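Plaris Support Community > Toys and Learning > Shape sorters
Ticket: Pegs do not go in the board after reprint of the top plate
Status: Solved
Opened by: Gobnait Mulligan
Product: Brallura nine-pattern sorter, red board, file set from January

Hello everybody. I write this ticket for our toy library in Brellovwood, where I look after the repair shelf. English is my second language, so please ask me if some sentence is not clear.

We have the Brallura sorter as a printed set: one board, the pegs, and the small black holder. The first board was in service a long time and one corner broke when it fell down the stairs, so I printed a new one in the same red. The old one went to the recycling. The pegs are still the original pegs, and the children know them very well.

The problem: with the new board, some of the pegs stop at the surface. They do not go down even when an adult pushes. The other pegs go in like before. For a toddler this is the worst result, as the child has the right answer and the board says no.

What I checked before I wrote to you:

The scale in the slicer. It was at 100 per cent, I looked at it again with my colleague beside me.

The filament. It is from the same maker as before, Thorlacius, but a new spool. The colour is a little bit stronger than on the old board, I think.

The openings. I cleaned them with a small brush and warm soapy water and let the board dry overnight on a tea towel.

The pegs. No visible damage, and no old play dough on them. (We did find play dough on the lids of another game, but this is a different ticket.)

The orientation of the board. I ask parents always to place it with the star on the right side, in the middle row, and the wide arch at the front. In this position the instruction card is easy to follow. I put the board on the dark grey surface with the holder in front and the tall blue block next to it.
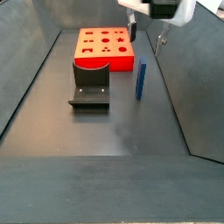
Hanan Geagea: Thank you for the long list, it saves me many questions. Two things I would like to know. Which pegs exactly are refusing, only the ones for the small openings or also the big round one? And when you try them, do you try with the board in one position only? A first layer which is squashed too much makes a lip on the inside of the hole, and you feel it more from one side than from the other. Please don't sand anything yet.

Gobnait Mulligan: Thank you for the quick answer. I have tested all pegs this afternoon at the kitchen table of the library.

Pegs that go in without force: the star, the oval, the big round one and the large one for the arch.

Pegs that stop: the three dots and the pair of small slots from the middle row. The three dots peg enters a very small distance and then sits crooked. The pair of slots does not enter at all.

So you are right, it is the small openings. I have tried only in one position, that is also true. I will turn the board around and do it again.

Hanan Geagea: Good, this is a clear pattern. Small openings close up first, big ones have enough room to forgive it. Before you print again, please do these steps in this order.

1. Turn the board so the star comes to the left, and try the two bad pegs again. Push straight down with the flat of your thumb.
2. Run a fingernail around the inside of each small hole, at the top and then at the bottom side.
3. Look in the slicer for the setting with the name "hole horizontal expansion", or something similar. If it is at zero, write it here.
4. Tell me if the board was printed with the patterns facing the plate or facing up.

Gobnait Mulligan: I did all of them. I make my answers short.

Step 1. Turned around, the three dots are now in the back row and the star is at the left. The holder is now behind the board.

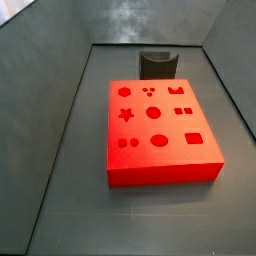

The red board turned, star at the left, three small holes in the middle of the back row.

The pegs stop also in this position, but I can feel better where it happens. It is at the very top, then there is air.

Step 2. There is a thin edge on the top side of the small holes. My nail catches on it. On the bottom side it is smooth.

Step 3. It is at zero. I did not know this setting exists.

Step 4. Patterns facing the plate. For the old board I believe it was the other way, but the person who made it has moved to another city and left no notes – only a very nice drawing of the pegs.

Hanan Geagea: Then we have it. The patterns were against the plate, the first layer was pressed wide, and it made the small holes narrow just there. You don't need a new board. Take a deburring tool or a sharp hobby knife and go around the top edge of the small holes, very light, 3 turns for each hole. Then try the peg. Please do not widen the whole depth of the hole, or the peg will be loose and the children lose the nice "click" feeling. Wash the board after, so no crumbs of plastic stay inside.

For the next print, put the patterns up.

Gobnait Mulligan: October 30, 2022. I report back. I used the deburring tool. The three dots peg went in after the first try. For the pair of slots the tool is too round, so I used the knife in the corners, and this needed 4 tries and some patience. Now both go down to the end and come out again when you tip the board over.

I have changed the note on our shelf: patterns up, check the small openings before the set goes back to lending. The board is washed and goes out again with the next family.

I mark the ticket as solved. Many thanks to Hanan.

Ticket closed by the author. Replies are still possible for registered members.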